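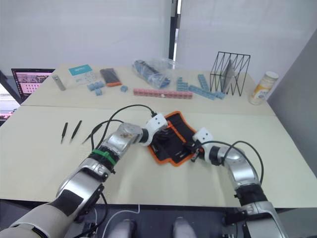
**To:** Kalliopi Kokkinos, Mitsotakis-Vlachou Fund
**From:** Nuno Salgado, Nencombe Repair Library
**Re:** Tool roll kits, progress to the end of August

Kalliopi,

You asked for something shorter than the last report, which I admit had an appendix on zippers.

**Where we are**

The grant pays for 1000 small-repair kits, to be lent out through the Nencombe library and the two branches in Prarnden. As of this week 399 are packed, checked and on the shelf. Another 68 are packed and waiting for a second look, mostly my fault, as I am the second look and I was on vacation.

The spring plan had us at half by now. We lost most of June to the first supplier, who sent rolls with pockets wide enough for a rolling pin. Skandel took over the order in July and their rolls have been fine. They cost a little more, and the difference came out of the line marked "signage," so the signs will be handwritten.

**The rolls**

We settled on black with orange edging after a long argument in which I was on the side of plain gray. I was wrong. Black fabric on its own disappears into the bottom of a backpack, and a borrower who can't find the kit doesn't bring it back. The pockets inside are narrow and sit in a row, a good fit for tweezers and slim drivers and a bad fit for anything with a fat handle. We have stopped buying anything with a fat handle.

**Packing**
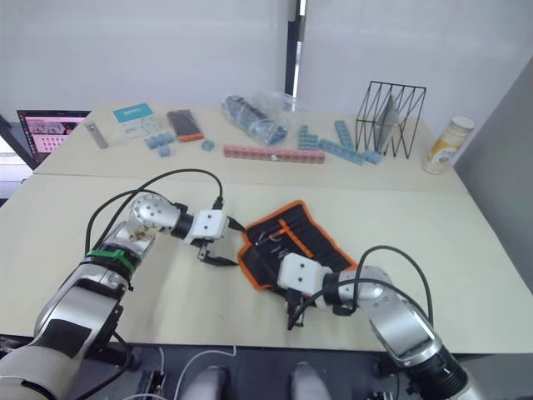
Our packing routine has changed twice since you visited. We used to work at one table and spent much of the day moving things out of our own way. Now two tables are pushed together as one long surface, with the loose stuff kept on the far one and the near one left for the roll being worked on. The roll gets spread open until the pockets show, and only then does anything go in. I wrote that down as a rule after finding a kit with three tools in one pocket and a fourth tool in the lining.

**Money**

Spending on tools and rolls is inside the budget. The one overrun is labels: $1358 against a smaller and more optimistic number. We ordered them before the kit had a final name, then the kit got a final name. I have kept the old ones in case we change our minds again.

**Next**

- Clear the 68 waiting kits
- Send the first batch to Prarnden, who have asked twice, the second time less warmly
- Finish the care card — one side only, large print, no jokes (requested by the branch staff)

I'd like to move the final delivery date back by a month. The form for that is attached, signed, and this time on the correct form.

Nuno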